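4.2 Turnout and the permit process

What excited us most in the Follthorpe interviews was how openly march organizers talked about permits. Huang and Symonenko had expected short, guarded answers — instead, people stayed late and brought their old letters from city hall. Of the 615 organizers who replied to our survey, 500 had been asked to change their route at least once, and many agreed to do so within a day.

Route changes did not seem to keep people home. One September march was moved away from the main square and still drew more than 1000 people, a wonderful result for a first-year event. We return to police staffing in Section 5, where the same replies are sorted by district (see also Figure 3).
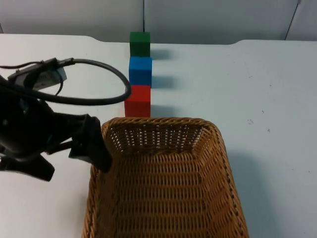 Figure 3. Red, blue and green cubes in a row beyond a woven basket.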